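Keep the Cans Where You Can See Them

Quick one, I have soup on.

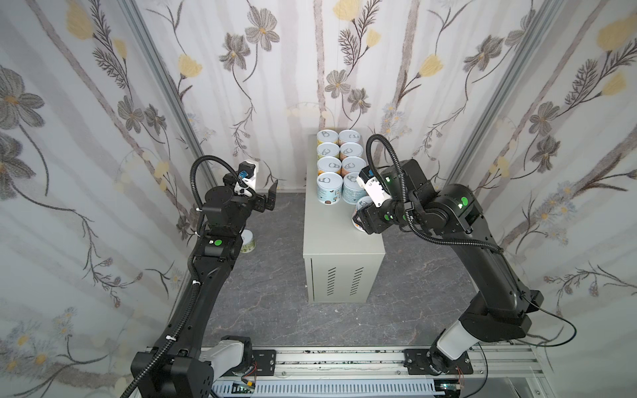

Every kitchen article wants my canned food hidden. Deep pantry, pull-out drawers, matching bins with little chalk labels. No thanks. I did the hidden thing for two years in the Tollport apartment and threw out 21 cans when I moved, most of them beans, one with a date I won't repeat. Out of sight, forgotten, bought again. So now they go on top of something low. A plain gray metal cabinet is fine. Two neat columns, front to back, pull tabs up, flowery wallpaper behind if you like flowery wallpaper (I do). Same labels near each other. One glance and you know what's for dinner.

"But it looks like a store." So? Stores figured this out ages ago. My sister-in-law paid Skestotico $92 for a rack that tilts the cans toward you. Tilts them! A flat top does teh same job and you can put a lamp on it later.

Yes, dust. Wipe the lids. Takes around 40 seconds, less if you don't own too many, and you probly do own too many. Keep them off the stove side, out of the sun. New ones to the back, old ones forward, and eat the front row before you buy anything else.

Soup's boiling over. More in October.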